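Laundry Sorters and Folders Wanted - Orklow Clothing Share

Do you find a pile of clean laundry more soothing than it has any right to be? Then we would love to have you with us this winter! The clothing share takes in nearly 3000 items a season, and every one of them, from big fleeces down to the smallest odd sock, gets checked, folded and put on a shelf by hand.
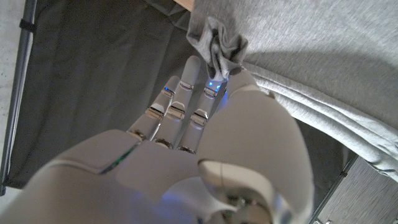 Patonham, 20th December

We are looking for 5 people to join the folding tables, for one shift of four hours a week (more if you like, but please don't feel you have to). You'll be smoothing out T-shirts and shorts, matching socks, setting aside anything that needs mending, and packing family bundles for our two pick-up points, Hatholm and Jarman.

No experience needed. We have our own way of folding a T-shirt - sleeves in, hem to collar, then once more - and you'll have the hang of it by your first coffee break. Gray socks take a bit longer, I'm afraid, there are so very many of them. 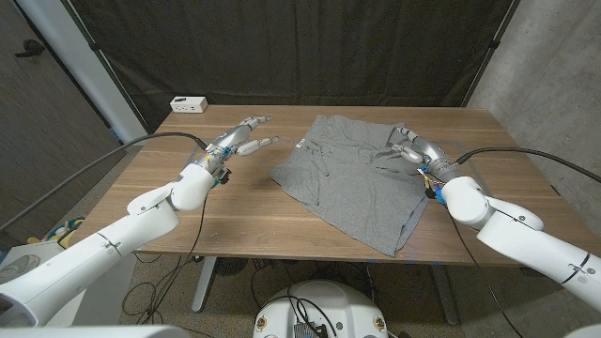 Orklow Clothing Share - Sorting and Folding Team

You can sit or stand, whichever suits you, and we pay your bus fare both ways. Please be 16 or over and able to lift a full bag.

To apply, drop a note at the Patonham front desk with your name, a phone number and the hours you can manage. We'll call you back to set up a visit, and do bring a friend along if you'd like company!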